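The Rimel

The Rimel had stood in my uncle's barn for nineteen winters before anyone asked me to drive it. It was a two-door saloon, green once, with a bench seat and a gear lever as long as my forearm. Barredo had built it in the years when they still made their own engines, and then they had stopped, and spare parts had become a matter of who you knew.

My uncle knew a man in Curkico. The man had a water pump.

"He won't post it," my uncle said. "He wants to see the car."

"Why?"

"He wants to know it's going in a car."

So in March I took the old pump off, found it would hold if you packed the joint and kept the speed down, and put it back on again. I filled two cans with water and stood them behind the seat. My uncle wrote the address on the back of a tyre receipt. He didn't come down to the road to see me off. He stood at the kitchen window with his tea.

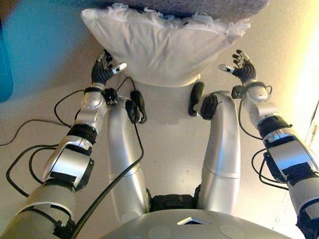 Ariel Dizon

The road to Curkico goes over Hellness, and there isn't another unless you want to add half a day. I reached the foot of the climb at ten in the morning. The needle was already past the middle of the gauge, so I pulled into the lay-by and let the engine cool while lorries went past and rocked the car on its springs.

A woman was in the lay-by with a van, eating a sandwich over the steering wheel. She got out and walked round the Rimel once.

"My dad had one of these," she said. "He sold it to buy a boiler."

"Was it a good boiler?"

"It was all right." She bent down and looked underneath. "You're dripping."

"I know."

"Are you going over the top in that?"

I said I was. She told me to put the heater on full and open both windows, and to take the long bend in second even if it felt wrong. Then she finished the sandwich and drove off down the hill, the other way.

I did as she said. With the heater on, my feet burned and my ears froze. A queue built up behind me, and one after another they went by with their hands on their horns. The car didn't seem to mind. It had a steady note in second gear, a bit like somebody humming in another room, and I found I was leaning forward to help it.

There is a sign at the summit that gives the height as 2,110 feet. I stopped beside it and used the first can. The steam came up over the windscreen and for a minute I couldn't see the valley at all.
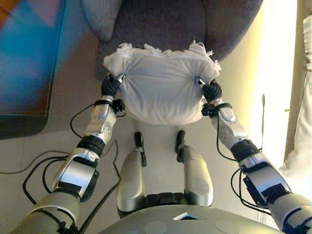 Going down was easier on the engine and harder on the brakes. I kept it in second again and got to the bottom with a smell of hot lining and one wheel trim fewer than I'd left with. The second can got me to the edge of town.

The man with the pump lived behind a closed garage with the Barredo name still painted on the wall. He was older than my uncle. He came out in slippers and stood with his hand on the bonnet, and took it away again because of the heat.

"Did you come over Hellness?"

"Yes."

"In second?"

"On the long bend."

He nodded and went back inside. He was gone for nearly an hour. I sat on the step and ate the apple I had brought, and a dog came and looked at me and left. When he returned he had on a pair of boots and a boiler suit, and the pump was in a biscuit tin, wrapped in newspaper.

We fitted it in his yard. He did the parts that needed thinking about and I did the bolts. He never said how he knew my uncle, though at one point he asked if he still took sugar, and I said he'd given it up, and the man said, "Has he," and passed me a spanner.

I tried to pay him. He took half of what I offered and gave me back the tin, with the old pump in it.

"Tell him it wants a new hose as well," he said. "Bottom one. It'll go by summer."

"Have you got one?"

"I have," he said. "He can come and fetch it."

I started the engine. The needle rose to the middle of the gauge and stayed there. It was getting dark by then and only one of the headlamps worked, so I followed a milk tanker back up the hill, and let it set the pace.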